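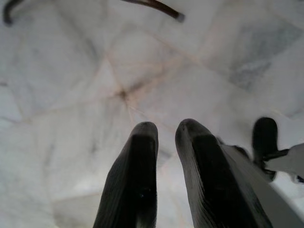

写真提供:Urnari 広報室

販売店連絡メーリングリスト各位

平素より格別のお引き立てを賜り、厚く御礼申し上げます。Murham 家具事業部 保証受付窓口でございます。先般ご照会のありました伸長式ダイニングテーブル「Fliler」の保証の取り扱いにつきまして、下記のとおり回答申し上げます。

> 伸長式テーブルの保証期間は、ご注文日と納品日のいずれから起算されますでしょうか。
> 1月にご注文を承り、納品が春以降となったお客様より、お問い合わせをいただいております。
> また、展示品を販売した場合の扱いについても、併せてご教示ください。

保証期間は納品日より起算し、伸長機構およびレールは9年間、天板の表面仕上げは2年間といたします。起算日の確認には納品書の控えを用いますので、お客様に保管をお願いしていただきますよう、ご案内のほどお願いいたします。 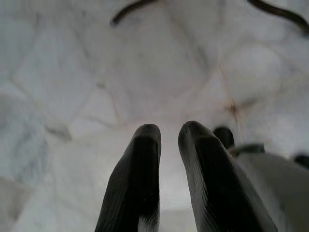 なお、ご注文日を起算日として保証書を発行済みの案件が、現在83件確認されております。該当するお客様には、当窓口より訂正後の保証書を直接郵送いたします。販売店様におかれましては、旧保証書を回収していただく必要はございません。

展示品につきましては、販売店様からお客様への引き渡し日を起算日といたします。ただし、展示期間中に生じた傷および変色は保証の対象外となりますので、ご契約時に書面にてご説明ください。
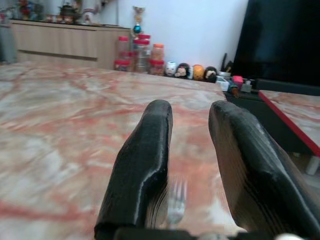
**【区分:保証・部品供給】**

保証期間満了後の部品供給についても、併せてご案内いたします。脚部金具、連結ピン等の補修部品は、Lü 倉庫にて800点近くを常備しております。ご注文の際は、天板裏面に貼付の製造番号を必ずご記入ください。番号が判読できない場合は、納品書の写しを添付していただければ、当窓口にて照合いたします。

部品代および送料は、保証期間内は当社負担、期間満了後はお客様のご負担となります。出張修理をご希望の場合は、別途お見積もりを差し上げます。

本件に関するご質問は、本メーリングリスト宛てにご返信ください。

2025年7月27日
Murham 家具事業部 保証受付窓口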